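Furnholm adopts marbled tabletop and yellow baskets for tabletop sorting

The revised layout applies to all enclosed stations at the Rolmont site from August.
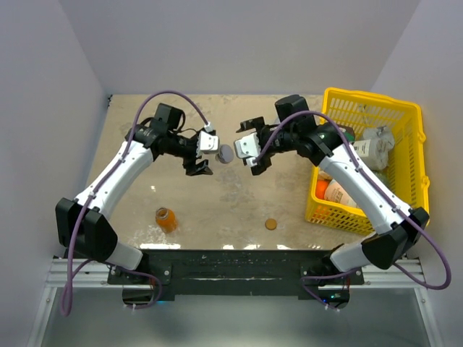

Furnholm has issued a revised layout for the enclosed tabletop stations at its Rolmont site, where small household goods are sorted and packed before shipment. The revision covers the color of the work surface, the finish of the surrounding walls and the type of basket placed on the table. Station height and floor position are unchanged.

The new surface is beige with a mottled gray and tan marbling. It replaces a plain white top that had been in use since the site opened. According to Taner Yüksel, who is responsible for station layout at Furnholm, the white top produced two recurring complaints. White caps and lids were hard to pick out against it, and glare from the ceiling lights made printed labels difficult to read at certain angles. Four surface patterns were compared over 40 shifts. The marbled beige gave the lowest number of items left on the table at the end of a run.

"A dark top would have shown the white items better, but then we lose the black ones," Yüksel said. "Most of what comes through here is light or brightly colored. A mid-tone was the compromise."

The enclosure consists of a back wall and two side walls, with the front left open. The walls are kept plain and pale. Notices, shelf labels and hooks may no longer be fixed to the inside faces. Picking lists that used to hang there have moved to a holder outside the enclosure. The side walls are to be wiped down at the end of each shift, the tabletop at every change of product.

Yellow plastic baskets replace the cardboard trays used until now. The trays softened at the corners and had to be thrown out after 20 runs on average. The baskets come from Kuster, which supplied 700 of them in a first delivery. They can be rinsed and reused, and their color does not appear on any of the standard cartons at the site. Baskets with a split rim or a broken base are to be taken out of use and returned to the supplier.

Items that take up little room, such as toothpaste tubes from Colgate and travel-size bottles, are to be placed flat in the basket. Taller bottles stand upright along one side. Small glass bottles remain permitted at the stations, while larger glass is packed in a separate area – a rule carried over from the previous layout.

Acceptance checks are based on a short run with mixed goods. A station passes if 99 percent of the items are in the correct basket at the end of the run and the tabletop has been cleared. Stations that fail are checked first for lighting and basket placement, then run again the same day.

Existing white tops will be kept as spares until the changeover is complete. Furnholm has not decided whether the layout will be used at its other sites. A second basket size is under review with Kuster, with samples expected after the August changeover.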